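Galtport craft room opens its tables for a winter of rolling and sorting

The craft room on Bodnár Street in Galtport has its tables back in use, and anyone with a drawer full of odds and ends at home is warmly invited to bring them along. The Zarnura sewing circle got the idea going in October, when a call for leftover fabric brought in 74 bags – far more than the cupboards could hold, bless everyone who gave.

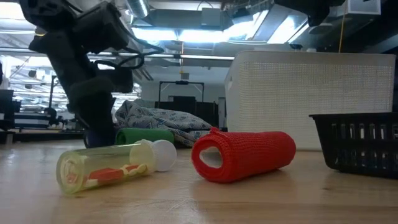 Members have been rolling up the bigger pieces so they don't crease, and tucking the small bits into whatever containers come to hand. It's slow, pleasant work, with plenty of chatting, and the kettle is never off for long. The next session is on 12th February and lasts 90 minutes. Entry is free, tea included, and children are welcome with a grown-up.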